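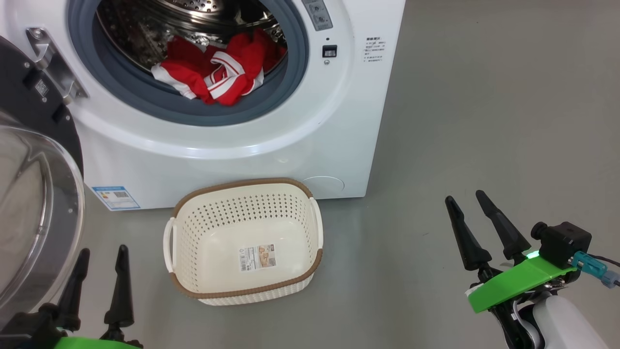

Head camera view, laundry task: red and white striped garment in the drum, basket on the floor, both grippers in view.

Plesteck gripper trials: laundry unloading

Maintainer: Skye Carnegie
Last updated: June 2025
Status: first release, labels checked once

What is in this set

157 episodes of a two-armed robot unloading a front-loading washing machine into a basket. The set was recorded to compare two finger designs, named Dinau and Aitken in the files. The arms, the controller and the operator settings were kept the same for both. Only the fingers were swapped.

Each episode starts with the machine door open and at least one garment in the drum. It ends when the operator presses the stop pedal, whether or not the drum is empty. Failed attempts have been kept and are marked as such.

Folder layout

episodes/ holds one folder per episode, with video, joint positions and gripper opening
labels.csv has one row per episode
calib/ holds camera and arm calibration, one file per recording block
notes/ has the operator's notes as typed, spelling mistakes included

Fields in labels.csv

episode: number, matches the folder name
fingers: dinau or aitken
garment: short free text
result: done, partial or failed
regrasps: how many times a garment was let go and picked up again before it reached the basket
gasket: yes if a finger touched the rubber seal, otherwise no

Cameras

There is one camera on the head and one on each wrist. The head view is the one to use for judging the result. The wrist views are better for finger contact, but they go dark once the gripper is well inside the drum. Exposure was fixed for the whole set, so this can't be corrected by picking other episodes.

Known problems

The right wrist video drops frames in 6 episodes. They are listed in notes/dropped.txt.
Gripper opening is logged at 20 Hz, slower than the joint positions. Interpolate before lining the two up.
The gasket label was made by eye from video. Light touches have probably been missed.
The basket was put down by hand each time and its position was not measured.

Loading the data

The Flatus loader reads the folders directly. Point it at the top folder and pass the finger name if you only want one design. Without it, both are returned in episode order. Corrections to the labels can be sent to Skye with the episode number and the field to change.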